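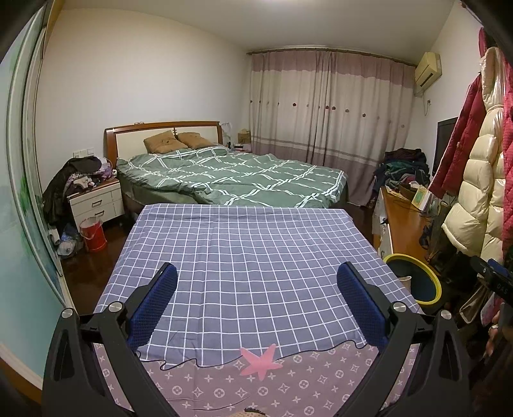
Checked cloth, back bedroom.

Home | Stories | Music Fiction | Forum

The Last Womer Tape

Sorcha Galbraith had played bass in Haberkorn for 6 years, and in that time the band had made one record. It sold 224 copies. Detlef Pfeiffer kept the unsold ones under his bed in Wernar and gave them to people who came to fix things.

In December he called her.

"I found the Womer tape," he said.

"There isn't a Womer tape."

"There are 2 songs on it. You sing on the second."

She took the bus out the next morning with her bass in its soft case.
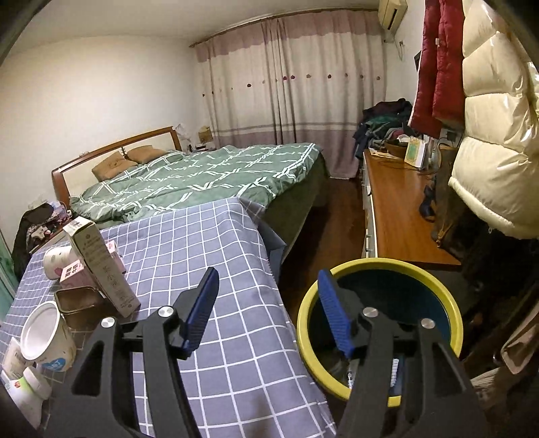 The tape was in worse shape than he had said. Detlef had set the machine on a table in the bedroom, on a gray-blue cloth with a white grid, and he pushed the packages along the left side farther back so she could put down her coffee. Then he pressed the key. For a while they heard hiss, then a count, then the drums coming in late, as they always had.

"Who's that?" she asked.

"You."

"I don't sound like that."

"You did at Womer."

She listened to the end. The last verse was missing. She couldn't remember the words, and he had never known them.

"Play it again," she said, and unzipped the case.

November 2023

Shares 8 | Comments 2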